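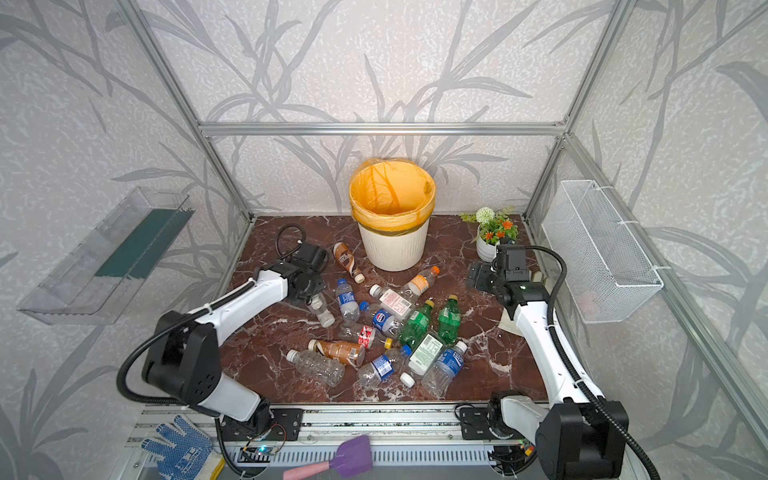 ¿Por qué les duele la espalda a los conductores de autobús si se pasan el día sentados?
Precisamente por eso, y porque el asiento transmite a la columna todo lo que el ayuntamiento no ha tenido a bien asfaltar. La postura fija y la vibración de cuerpo entero se suman, y el turno partido hace el resto.

Notas para la charla. Jornada de salud laboral en el transporte urbano, 23 de octubre de 2023

Diapositiva 1. Título
Saludar. No pedir disculpas por el título, que lo eligió la organización. Avisar de que hablo de autobuses y no de camiones: siempre hay alguien que viene por los camiones.

Diapositiva 2. De dónde salen los datos
Cuestionario a 1.188 conductores de 2 empresas, Coppens y Josutus. Una es urbana, la otra interurbana con algún tramo que figura como carretera en los mapas. Preguntamos por dolor lumbar, cervical y de hombro en los últimos doce meses, antigüedad, turno, modelo de vehículo y ajuste del asiento.
Decir pronto que es un estudio transversal. Si no lo digo yo, lo dirá la segunda fila, y con más gusto.
Recordar también el efecto del trabajador sano: quien peor estaba ya no conduce, de modo que no rellenó nada.

Diapositiva 3. El asiento
Todos los asientos de la flota son regulables. Lo pone en el catálogo. Lo que el catálogo no cuenta es el estado de la palanca después de varios años de servicio. En la inspección de cabinas encontramos reguladores de peso atascados, suspensiones que hacían tope y un respaldo sujeto con una brida. Pausa, que aquí suele haber risas. Los conductores se ríen menos.
Explicar el ajuste por peso: si está calibrado para una persona mucho más ligera, la suspensión llega al final del recorrido en cada badén y el golpe sube entero. Bastan unos segundos para corregirlo. El relevo en parada, con el autobús lleno y mirando, no siempre los concede.

Diapositiva 4. La vibración
Medimos en el asiento y en el suelo de la cabina, tres ejes, recorrido completo de línea. No leer la tabla. Repito: no leer la tabla.
Mensaje: el eje vertical manda, y dentro del mismo modelo la línea pesa más que el vehículo. Los valores medios tranquilizan mucho, sobre todo a quien no va sentado encima. Los picos tranquilizan menos. Por eso enseño las dos cosas – la media diaria y la dosis, que es más sensible a los choques.
Si preguntan por los límites legales, remitir a la normativa de vibraciones y distinguir entre valor de acción y valor límite. Mucha gente los confunde, algunos con entusiasmo.

Diapositiva 5. Lo que no es el asiento
Volante demasiado horizontal, pedales que obligan a girar la cadera, la máquina de billetes colocada donde quedaba sitio. El gesto de cobrar se hace con el tronco girado y el brazo extendido, todo el turno. En las cabinas de la serie Rarkum la máquina quedó más cerca del conductor y las quejas de hombro se oían menos en las entrevistas. No vender esto como resultado: son entrevistas.
Mencionar los descansos. Seis minutos en cabecera figuran en el cuadro horario. Con retraso, figuran y nada más.

Diapositiva 6. Qué se ha probado
Programa Budent, en 2 cocheras: revisión de asientos incluida en el mantenimiento ordinario, formación práctica de ajuste dentro de la cabina y parte de avería que el conductor pueda rellenar sin pedir audiencia. Sustituye a un tríptico con estiramientos. El tríptico era muy bonito.
Los datos de seguimiento se cierran en diciembre. Hasta entonces no adelanto porcentajes, aunque insistan en el café.

Diapositiva 7. Peticiones
A las empresas: comprar el asiento pensando también en quién lo va a reparar, y sentar a conductores de tallas distintas antes de firmar.
A los servicios de prevención: medir en la línea real y en hora punta. El circuito de la cochera está liso como una pista de hielo y mide estupendamente.
A los médicos del trabajo: preguntar por la línea y el modelo, además de la antigüedad.

Si sobra tiempo
Pasar el audio del asiento haciendo tope. Comprobar antes el volumen de la sala.

Si falta tiempo
Saltar la 5 salvo lo de la máquina de billetes. Dejar la 6 entera.

Preguntas probables
Cojines lumbares comprados por el conductor: pueden aliviar, también cambian la distancia a los pedales. Reajustar todo después.
Fajas: no las recomiendo como medida preventiva.
Camiones: remitir al turno de tarde.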